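Our first full day in Naltby, and what a place! We took the early boat over from Atham and climbed all 78 steps up to the old lighthouse before breakfast. The whole bay was silver, with Hekby just showing on the far side – I could have stayed up there until noon.
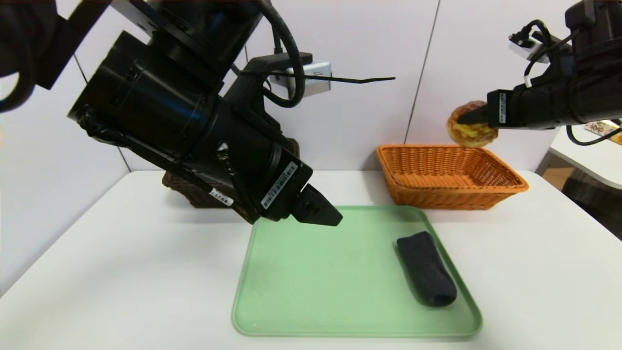

Lunch was at Marti, down by the harbor: fried sardines, lemon, bread still warm, and only 27 for the two of us. Then a swim, and a long nap. I want to paint every door in this town the same pale green as that tray with the rounded corners. Tomorrow we walk the cliff path to Hekby, 7 miles, and I can't wait!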